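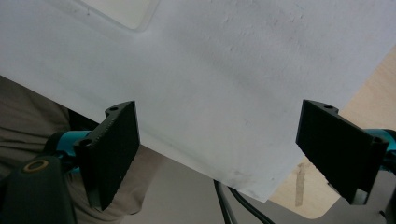 Moving the bees to Plodton

I moved both hives in October, which most books will tell you is late. The old site behind the Khoury orchard had been sold and the new owner wanted the ground clear before winter, so I took what I could get. That turned out to be a strip of rough grass at Plodton, 12 miles from the old place, with a hedge on the north side and a farm gate that does not shut.

The distance helped. If you move bees a short way, the foragers fly back to where the hive used to be. At 12 miles they have to learn the area from scratch.

I closed the entrances after dark and strapped everything down. Ghada Hourani drove, because her truck has softer springs than mine. We left at 5 in the morning and went the long way through Ukville to avoid the roadworks. I had mesh over the top of each hive for air, and the bees were loud the whole way but stayed put.

The stands were already in place. I had leveled them the week before with paving slabs, then had to do one again when a slab sank in the rain. We set the hives down, waited until they had quieted a little, and opened the entrances. I leaned some leafy branches across the front so the bees would notice something had changed and take a proper look around before flying off.

The smaller colony is the one I worry about. It came from a swarm in June and never built up much in the way of stores. I have been feeding it heavy syrup and will switch to fondant when the nights get colder. The bigger one needs nothing from me except a mouse guard, and I fitted that the same day.

Noura Issa keeps bees two fields over and says the ivy there flowers well into fall. I saw pollen going in on the second afternoon – yellow, so probably ivy. I'll check the weight of both hives again at the end of the month and leave the lids alone until then.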